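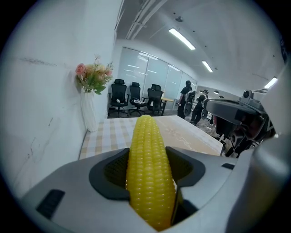 Play corn, single ear, husk off. Table cover and flower vase sold separately.

Tasora Kitchen Play: Ear of Corn

We've carried the Tasora play food line for a while now, and the corn is the piece I reach for first when somebody asks what to start with. It has good strong color — pale and tightly packed at the tip, then a deeper yellow lower down where the kernels get bigger, with a touch of orange near the base. The kernels run in long rows and have a nice shine to them, so it looks cheerful from right across a room.

It's one solid piece with nothing to peel or lose. Kids love running a thumb along the rows (grown-ups do too, I've caught plenty of them at the counter). It works in a pretend kitchen, a market stall, a counting basket, or just in the middle of the table with the rest of the vegetables.

Details

Item number: 3477
Maker: Tasora
Sold: singly, or in a classroom carton of 50
Husk: none
Age: 3 and up
Care: wipe with a damp cloth and mild soap, air dry. Please keep it out of the dishwasher, the shine goes dull.

What goes with it

The Junier market crate holds 8 ears lying flat, with room on top for a few tomatoes. If you already own the older Junier crate, item 371, the corn fits that one too, but you'll want to lay it crosswise. The Setelov soup pot is a bit short for a whole ear, so the tip sticks out. My own kids never minded, they just called it done when the lid wouldn't close!

From customers

"We bought two for the play corner and went back for six more. It gets 'cooked' every single morning." — Esi Aryee

"Lovely color. I'd like a version with a husk as well, please." — Italo Barbieri

"Bought for my granddaughter, and it now lives in my real fruit bowl." — Aba Bonsu

Ordering

Single ears usually ship the next working day. Cartons are packed to order and take a little longer, and in December you should allow an extra week. Schools and daycares can pay by invoice; write to Delali at Kyei Toys and put the item number in the subject line. Returns are fine as long as the ear is clean and hasn't been chewed.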